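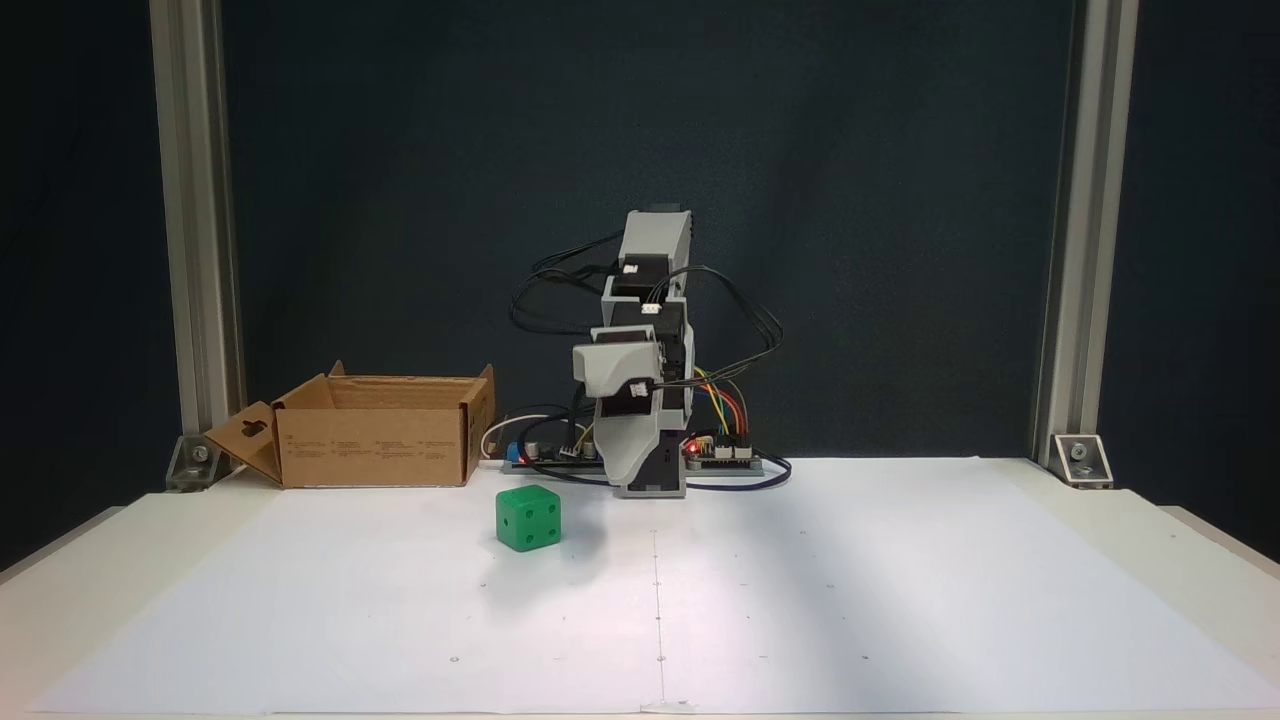 표해진

Privbridge 실험동 공개일은 3월 14일 오후에 열렸다. 공개 구역 가운데 Navaratnam 연구실의 탁상형 로봇팔 셀 한 곳에 시간을 대부분 썼고, 이 글도 그 셀의 설치 상태와 정비 절차만 다룬다. Brurnville 쪽 사출 설비와 지하의 계측실은 동선이 겹쳐 들어가지 못했다.

셀의 내부 명칭은 Plornness다. 주사위를 집어 골판지 상자에 넣는 작업을 반복하는 장치로, 관절 서보의 마모와 배선 피로를 기록하는 것이 목적이라고 한다. 집는 성능을 겨루는 장치가 아니어서 팔도 값싼 구성이다. 밝은 회색의 3D 프린팅 하우징에 검은 서보모터를 끼워 쌓아 올린 형태이고, 설명을 듣는 동안에는 팔을 접어 세워 두었다. 하우징이 깨지면 같은 부품을 새로 출력해 교체한다. 출력물의 치수 편차가 조립에 그대로 들어오므로 교체 후에는 해당 관절의 영점을 다시 잡는다.

1. 작업면

작업면에는 흰 종이를 크게 한 장 깔았다. 탁자 전체를 덮지는 않아 좌우 끝에서는 탁자 가장자리가 드러난다. 앞쪽은 작은 흰색 테이프로 눌러 두었고, 종이 가운데에는 세로로 옅은 자국이 하나 있다. 접힌 선인지 이음매인지는 확인하지 못했다. 종이 위에 성긴 격자 모양으로 작은 점이 찍혀 있는데 위치 기준점으로 보인다.

담당 조의 절차서에 따르면 종이는 소모품으로 취급한다. 그리퍼가 바닥을 스치면서 표면이 일어나면 주사위가 걸려 기울고, 이 상태에서 집기 실패가 늘어난다. 교체할 때는 새 종이를 기존 종이 위에 겹치지 않는다. 한 장 두께라도 바닥 높이가 달라져 하강 한계값이 맞지 않게 된다. 종이를 뗀 다음 탁자 면의 테이프 잔여물을 닦고, 새 종이를 깔고, 하강 높이를 다시 측정하는 순서다.

주사위는 모서리가 둥근 녹색 반투명 제품을 쓴다. 반투명 재질은 조명에 따라 윤곽이 흐려져 인식 조건이 불리한 편인데, 연구실에서는 이 점을 알고도 바꾸지 않고 있다. 이전 기록과의 연속성을 유지하기 위해서라고 한다. 눈의 수는 기록 항목에 들어가지 않는다.

상자는 무늬 없는 갈색 골판지이며 덮개를 바깥으로 펼쳐 놓고 쓴다. 한쪽 덮개에 열쇠 구멍 모양의 타공이 있다. 덮개가 서 있는 각도는 매번 조금씩 달라진다. 팔이 덮개에 닿으면 상자가 밀리고, 상자가 밀리면 투하 위치가 어긋난다. 운전 전 점검표에 덮개 각도와 상자 위치가 별도 항목으로 들어 있는 이유다. 허용되는 위치 편차는 10mm로, 이 값을 넘으면 상자를 원위치로 돌리고 그 회차를 다시 시작한다.

2. 프레임

탁자 뒤쪽 좌우에 알루미늄 압출 프로파일 기둥이 서 있고, 아래쪽은 은색 앵글 브래킷과 볼트로 고정했다. 뒤는 짙은 청록빛 회색 배경이다. 기둥 볼트는 매주 첫 운전 전에 조임 표시선을 보고, 선이 어긋난 것만 다시 조인다. 전부 한 번씩 조이는 방식은 과거에 너트가 홈 안에서 돌아간 일이 있어 폐지했다고 한다.

프레임과 로봇 베이스는 서로 다른 기준으로 관리된다. 베이스를 옮기면 팔의 좌표만 다시 잡으면 되지만 기둥을 건드리면 셀 전체의 좌표를 처음부터 잡아야 한다. 방문 당시 안내자는 관람객에게 기둥에 기대지 말라는 말을 여러 번 했다.

3. 배선

정비 시간의 상당 부분은 배선에 들어간다. 검은 케이블 다발이 팔의 좌우로 크게 휘어 나오며, 오른쪽 다발은 다시 베이스 쪽 기판으로 내려간다. 보기에는 정리가 덜 된 상태지만 여유 길이는 의도한 것이다. 초기에는 케이블을 링크에 바짝 붙여 타이로 묶었고, 그 결과 서보의 흰색 커넥터 바로 뒤에서 심선이 끊어지는 고장이 반복되었다. 현재는 굽힘이 한 지점에 모이지 않도록 다발을 느슨하게 돌린다.

대신 다른 문제가 생긴다. 다발이 바닥 쪽으로 처지면 그리퍼의 이동 경로에 들어올 수 있다. 그래서 전원을 넣기 전에 손으로 관절을 끝에서 끝까지 돌려 보며 케이블이 당겨지거나 끼이는 자세가 없는지 확인한다. 이 단계는 자동화하지 않았다. 서보의 부하 전류로 걸림을 검출하는 방법도 시험했으나, 케이블 저항과 기어 마찰이 구분되지 않아 보류 중이다.

베이스 오른쪽 뒤의 짙은 녹색 기판에서는 노랑, 주황, 초록 점퍼선이 팔 쪽으로 올라간다. 기판의 적색 표시등은 방문 시간 동안 켜져 있었다. 점퍼선은 진동으로 빠지기 쉬운 부품이고, 통신 오류가 나면 가장 먼저 의심하는 곳도 여기다. 절차서에는 한 가닥씩 눌러 꽂은 뒤 재기동하고, 같은 오류가 재발하면 선을 교체하라고 되어 있다. 납땜 고정은 기판을 다른 셀과 돌려 쓰는 사정 때문에 하지 않는다.

팔 왼쪽 뒤편에는 기판이 하나 더 있다. 은색 원통형 커패시터가 올라가 있고 흰색 케이블이 옆에 말려 있다. 서보 공급 전압은 7V로 맞춘다고 들었다. 여러 관절이 동시에 출발하면 순간적으로 전압이 떨어지며, 이때 말단 서보가 먼저 리셋된다. 동작 프로그램에서 관절별 출발 시점을 조금씩 어긋나게 하여 대응하고 있다.

4. 서보 점검과 교체

점검 주기는 시간이 아닌 집기 횟수로 잡는다. 700회마다 운전을 세우고 다음 순서로 진행한다.

팔을 접은 자세로 복귀시키고 서보 전원을 차단한다.
각 관절을 손으로 흔들어 유격을 본다.
혼 나사와 하우징 나사의 풀림을 확인한다.
그리퍼 접촉면에 붙은 종이 가루를 마른 천으로 제거한다.
전원을 다시 넣고 기준 자세의 각도 편차를 기록한다.

온도는 운전 중에 따로 본다. 서보 표면 온도는 최대 70도까지 허용하고, 도달하면 프로그램이 팔을 접은 자세로 되돌린 뒤 대기한다. 가장 자주 걸리는 것은 어깨에 해당하는 아래쪽 관절이다. 팔을 뻗은 채 정지하는 시간이 길수록 온도가 빨리 오르므로, 주사위 위치를 계산하는 동안 팔을 뻗어 두던 초기 동작은 삭제했다.

교체 작업은 말로만 설명을 들었다. 손목 하우징은 나사 구멍이 출력물에 직접 나 있어 분해를 반복하면 나사산이 뭉개진다. 한 번은 접착제로 보강했다가 다음 교체 때 하우징을 부숴야 했다고 한다. 이후로는 나사산이 헐거워지면 하우징째 버린다. 예비 출력물은 관절별로 봉투에 나누어 보관하고, 봉투에는 출력 날짜와 적층 방향을 적는다. 적층 방향이 다른 부품은 같은 하중에서 갈라지는 위치가 달라 고장 기록을 서로 비교할 수 없다.

새 서보는 조립 전에 중립 위치를 먼저 맞춘다. 이 순서를 건너뛰고 혼을 끼우면 관절 가동 범위가 한쪽으로 치우치고, 접은 자세로 돌아갈 때 링크끼리 닿는다. 출력축 톱니의 간격 때문에 기계적으로 정확한 중립은 나오지 않으며, 남는 오차는 소프트웨어 오프셋으로 처리한다. 오프셋 값은 서보가 아니라 팔의 관절 번호에 묶어 저장되어 있었다. 서보를 바꾸면 이전 값이 남아 잘못 적용될 수 있는 구조인데, 질의하니 교체 절차 마지막 줄에 값 초기화를 넣어 두었다고 했다. 누락 방지 장치는 없다.

5. 확인하지 못한 사항

집기 성공률의 추이는 공개 자료에 없었다. 배선을 느슨하게 바꾼 전후의 단선 빈도도 구두 설명만 있었고 수치는 받지 못했다. 종이 교체 주기는 정해진 값 없이 작업자가 표면을 보고 판단한다. 비상정지 회로가 서보 전원만 끊는지 제어 기판까지 끊는지도 물었으나 담당자가 자리에 없어 답을 듣지 못했다.

같은 셀의 정비 기록 양식은 5월에 개정될 예정이며, 오프셋 초기화 항목에 확인 서명란이 추가된다고 한다. 양식 사본은 연구실에 요청해 두었다.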